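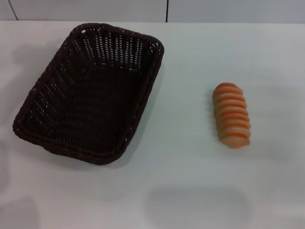

Ticket 2725 – Draltitz pick kit, roll-to-basket task
Status: open, waiting on customer
Product: Draltitz pick kit, trial unit
Reported by: Nusrat Bukhari, Matos
Handled by: Nuno Aguiar, Odberg support

Problem as reported
The kit picks the roll but lets go too early. The roll lands on the rim of the basket and drops back on the table. Started after we updated to release 206. Same table, same white surface, dark woven basket on the left, striped roll on the right. We are reviewing the kit for purchase and need this task to pass before the end of January.

Reply, Nuno Aguiar, 9:40
Please send the run log and your release height from the task settings. Was the basket template retrained after the update?

Reply, Nusrat Bukhari, 10:15
Log attached. Release height is 79 mm. Template was not retrained, the release notes don't mention it.

Reply, Nuno Aguiar, 11:30
The log shows the basket found every time, but the drop point is shifted toward the near rim. Two things to check:
1. Basket angle. If it sits diagonally on the table, set Orientation to Free. The update puts it back to Fixed.
2. Exposure. Set it to 750 and turn Auto off. On a white table Auto tends to brighten the gaps in a dark weave, and the edge finder then picks up the wall of the basket as the floor.
Leave the release height alone for now.

Reply, Nusrat Bukhari, 14:05
Orientation was on Fixed. Changed to Free and the drop point moved to the middle. Exposure set as you said. The roll goes in now, but the arm waits several seconds over the table before each pick. It didn't do that before.

Internal note, Raquel Veloso
Wait before pick looks like the shadow check. Same complaint on the Postevlow account – soft shadows on the tabletop get scored as possible objects. Judite has a patch in test.

Reply, Nuno Aguiar, 15:20
The wait is a separate fault, logged on our side. Until the patch is out, go to Detection, Advanced and switch Shadow Check off. Retrain the basket template with the basket empty, then run the task again and send the new log.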